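Lecture 6. The Seder Plate and the Table Around It
Course: Objects of the Jewish Home. Notes prepared by Bianca Hodoroagă

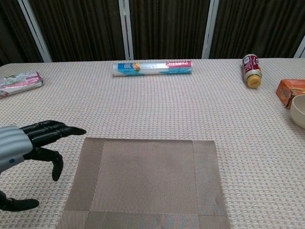
The Seder is the ritual meal held on the first night of Passover, and outside Israel usually on the second night also. In the last lecture we looked at the Kiddush cup. Now we take the plate, called in Hebrew ke'arah, on which the symbolic foods are placed.

What goes on the plate
Most plates have five or six places. The zeroa is a roasted bone and recalls the Passover offering. The beitzah is a roasted egg. Maror is a bitter herb, often horseradish or romaine lettuce. Charoset is a sweet paste, and its recipe changes very much from one community to another. Karpas is a vegetable, for example parsley, which is dipped in salt water or vinegar. The sixth place, chazeret, is for a second portion of bitter herb, and not all families use it.

The three matzot are not on the plate itself in most homes. They are kept under a cloth or in a bag with three pockets. Some plates from Central Europe have three levels, with the matzot on shelves below and small dishes on top.

Materials
Pewter was common in the German lands. The owner's initials and a Hebrew year were often engraved on the rim – please be careful here, because the inscription may be later than the plate. Ceramic plates became cheaper in the nineteenth century, and many families used an ordinary dinner plate with small bowls.

Two plates to compare
Plate A belonged to the Preda family and is dated 1860 on the rim. It is pewter, with the order of the Seder written in a circle. Plate B is glazed earthenware from 1896, without any text. Silviu Lungu has catalogued both, and his notes are in the reader, starting on page 80.

For the seminar
Read the Lungu notes and choose one plate. Write up to 150 words on how its form tells the user where each food should go. If there is no text on your plate, say what else could guide the hand of the person who sets it.

Bring also one charoset recipe, from a book or from home. We will need them again in February, when we speak about spice boxes and trade.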